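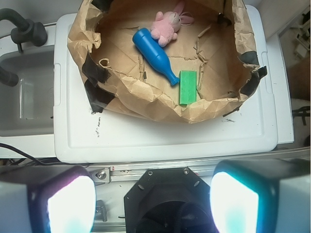 Clidel bag task, notes from March

Most of the club evening went on the paper bag again. The task for the Iltbridge meet is simple to state: the arm has to take named objects out of an open bag, one at a time, without dragging the bag along. We opened the bag out wide, rolled the rim down and taped it, so that the fingers can come in from above without catching an edge.

The objects are small and chosen to be unlike each other. The plush bunny is soft and has ears, so the pads close on whatever they meet first. The blue bottle is smooth and lies at whatever angle it likes. The green block is the easy one, provided the fingers line up with its long faces.

Narendra Bansal rewrote the approach routine, which we call Mallet for reasons that predate me. The old version came straight down at full speed and stopped on contact. The new one pauses above the object, takes a fresh wrist image, corrects, then descends. The pause is set to 1000 ms. I wanted less, and we argued over it until the kettle had boiled.
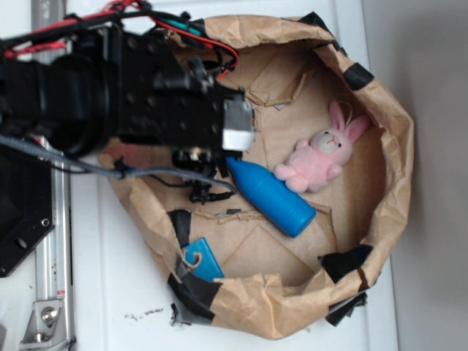
Page last changed: March, 19:40

The side view is the one I use for checking cable slack. The wires loop along the top of the arm and the grey braided cable comes out from underneath, over the edge of the bag. If it touches the paper during a move, the run is void under Rurnau rules, so I have asked for another clip before the next session.

Tape matters more than I expected. With plain folds the rim crept inwards each time something brushed it, and the planner's idea of the opening went stale.

Still to do:
Rerun the bottle at seven starting angles.
Log finger closing force for the bunny, body and ears separately.
Decide whether two failed grasps end a run or only cost points. The rule sheet says both, on different pages.
Buy more black tape.

Narendra has the current config. Mine is two versions behind, so please don't copy from it.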